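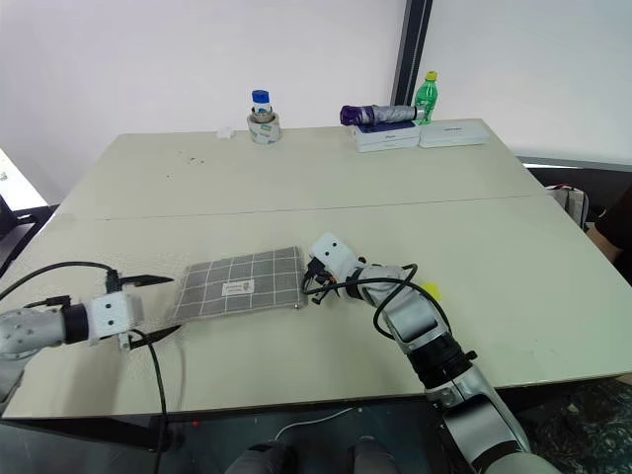 Drultance says its new two-finger gripper can handle soft goods as well as hard ones, and it has put out a figure to go with the claim: 2426 good picks out of 3000. The company is comparing it with an older model from Clandico on a two-armed machine, using fabric pouches, boxes and bottles.

That works out to a success rate of just under 81 percent, and the short report released August 15, 2020 leaves a lot out. It doesn't say how many of the picks were pouches and how many were boxes, which are much easier to grab. It doesn't say what counted as a good pick. Clandico's gripper got only 2000 tries, and its score is given as "lower."

Manaia Katene, who tests packing equipment for Anozie, has read the report twice and isn't sold. "A pouch lying flat is the hard case," Katene said. "Show me that number by itself. Then show me the arm doing it at the speed my line runs."

Drultance made similar promises in April about its wrist camera. Buyers are still waiting for those results. A spokesperson said a fuller breakdown of the gripper tests would come "when it's ready" and would not give a price.

Anozie plans its own 30-day trial and has not signed an order.

14 shares | 3 comments

Related
Urano delays its arm controller again
Suction or fingers? What packers say they want
Drultance wrist camera: the claims so far

Contact the newsroom | Copyright 2020 | Back to top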